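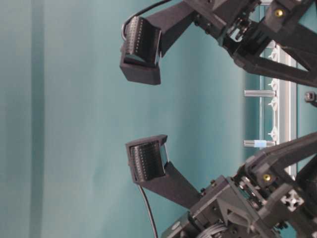 4.2 Preparing the Kedico relay radio for a power cut

The relay radio keeps a street or small settlement in contact when telephone lines and mains power are down. Check the aerial lead before storm season and again each September. It should hang in an easy loop behind the housing, as the thin black cable does behind the upper fingertip, and must not be pulled tight at the plug.

1. Switch the set off at the wall and fit the battery pack.
2. Screw the aerial lead in by hand. Do not use pliers.
3. Turn the dial to channel 4 and press TEST for 10 seconds.
4. Wait for a reply from the next relay. If there is none, move the aerial and repeat step 3.

Note: Keep calls short - a full battery gives some 10 hours of mixed use.

CAUTION: Do not run a generator indoors to charge the set. Exhaust fumes can kill.

Record each test on the card inside the lid. Report faults to Heather Nepia at the Skostelton depot.

Search this manual Enter keyword Go

Contact Kedico | © Kedico 2024-02-24 | Back to top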